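Chez Wultent, on démonte avec les bras… et on garde la main

L'atelier de reconditionnement teste depuis mars des bras robotisés pour désosser les ordinateurs de bureau. Reportage auprès d'une équipe dont les journées ont bien changé.

« Vas-y, pose-le sur le côté. » Xinyi Jia n'a pas levé les yeux de son écran. Elle sait au bruit qu'une tour vient d'arriver sur la table. Il y a six mois, elle aurait attrapé un tournevis et se serait penchée dessus jusqu'à la pause. Ce matin, elle relit la séquence de gestes qu'elle a réglée la veille, corrige une approche trop rapide, puis lance le cycle. Le bras descend vers le boîtier avec une lenteur presque cérémonieuse, et j'avoue que je suis resté planté là, fasciné, à oublier mon carnet !

Wultent récupère les ordinateurs réformés des entreprises et des administrations de la région. Un bon mois, il en arrive 600. Chacun doit être ouvert, vidé de ses pièces utiles, trié. Le disque part à l'effacement, la mémoire et le processeur au test, le reste vers le recyclage ou vers Huswood, qui remonte des postes complets pour des écoles.

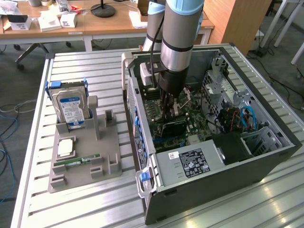
Le métier use, et ceux qui le pratiquent en parlent sans détour. Raimo Kettunen, doyen de l'atelier, énumère ses misères comme d'autres leurs vacances : les poignets, la nuque, les coupures aux doigts sur les tôles mal ébavurées. « Le pire, c'est la barrette numéro je-ne-sais-combien de la journée, celle qu'on tire de travers parce qu'on pense à autre chose. » Quand la direction a évoqué le projet, baptisé Gornia, il a voté contre lors de la consultation interne. Il craignait qu'on lui demande de former sa remplaçante mécanique avant de lui indiquer la sortie.

L'accord signé ensuite avec les salariés prévoit 2 choses : aucun poste supprimé pendant la durée de l'essai, et une qualification reconnue, donc payée, pour ceux qui pilotent les cellules. Raimo a demandé à suivre la formation. Le voilà qui explique à des ingénieurs pourquoi on ne saisit jamais une barrette par un seul bout, et qu'un vieux connecteur se débloque par un petit mouvement de côté avant de tirer. « Ils prenaient des notes ! Trente ans que je fais ça, et je n'avais jamais vu quelqu'un prendre des notes. »

C'est peut-être ce qui m'a le plus réjoui pendant cette visite. Tout un savoir-faire qui vivait dans les doigts a dû être mis en mots, discuté, parfois disputé. Hanyu Yao et Arsalan Chaudhry se sont opposés pendant des jours sur l'ordre de dépose (le disque d'abord, ou la mémoire ?) avant de comprendre qu'ils n'avaient pas appris sur les mêmes modèles. Leur désaccord occupe maintenant deux pages du guide de l'atelier.

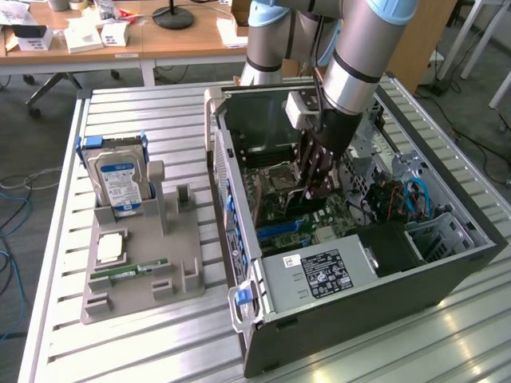

Reste que la machine a ses têtes. Les boîtiers de marques peu courantes, les vis foirées, les câbles scotchés par un bricoleur inspiré reviennent tous aux établis manuels. Yasir Khokhar, responsable de la production, refuse d'ailleurs de parler de cadence tant que l'essai n'est pas fini. Il préfère montrer le nouveau planning, où chacun alterne entre le pilotage, le test des pièces et le démontage à la main.

Tout le monde n'y trouve pas son compte. Hanyu regrette le temps où l'on bavardait d'un établi à l'autre, les mains occupées et la tête libre. Surveiller un cycle demande une attention continue, et elle rentre chez elle fatiguée autrement. L'équipe a obtenu des rotations plus courtes, elle en voudrait de plus courtes encore.

Le bilan de l'essai sera présenté au personnel le 28 juillet. Un second site, à Valcárcel, attend ses conclusions pour se décider. Raimo, lui, a déjà préparé sa liste de demandes : en tête, un réglage spécial pour les connecteurs récalcitrants, avec le petit mouvement de côté.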